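Supply closet meeting, Nov 5, 2025. I'm typing these up from my own scribbles, so if I got you wrong, tell me and I'll fix it!

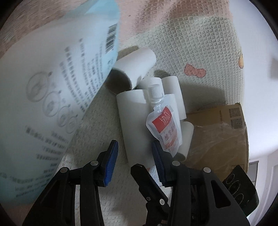 Who keeps track of what we need to buy next?

Margaux Gilbert does, through May. Put it on the sheet inside the closet door and she'll add it to the next order.

**Last meeting.** We read the old notes out loud, fixed the spelling of Lillau (sorry, that was me) and moved on.

**Paper tubes.** We got stuck on these for a good long while. Margaux wants to keep them all for the kids' craft table and I'm with her, but the pile has gotten silly. White ones like the bunch in the photo go in the craft bin from now on, small ones too, since they make good binoculars and napkin rings. Anything crushed goes straight out with the recycling. Gotberg asked if we could trade some to the Leltia playgroup for their egg cartons (I love this idea), so I'm going to call over there and ask.

**Waffle cloth.** The pink and pale green one with the printed shapes stays as the sorting cloth. Somebody had it down for the rag bag and I made a bit of a fuss, because I like it and it's big enough to dump a whole bin on. Agreed to leave it folded on the middle shelf. It gets washed on warm, no softener.

**Packages in plastic.** Please leave them wrapped until we need them! Keep the barcode side facing out so Margaux can check it against the order without pulling everything down. We talked about cutting the labels off and taping them to the shelf, but that didn't go anywhere.

**Money.** We started the fall with $900 and have spent $200 of it, so there's $700 left. Afridi thinks we should hold most of that for the spring fair. I said fine, as long as we can still get new lids for the bins, and everybody was okay with that. Lids approved.

**Shelves.** The top one sags. Gotberg is bringing a brace and a drill next time, and until then heavy stuff goes on the floor under the window, please and thank you.

**Labels.** I volunteered to redo them in bigger print. There are 17 to make and I've done the first few already (blue marker, capital letters). Afridi asked for little drawings too, so the kids can put things back by themselves. I can't draw a glue stick to save my life, so Margaux is doing those.

**To do before next time**

- Me: call Leltia, finish the labels
- Margaux: order lids, drawings
- Gotberg: brace and drill
- Afridi: find out what the fair table costs

We ran over a little and finished off the lemon bars. Next meeting is same room, same time, and it's my turn for snacks.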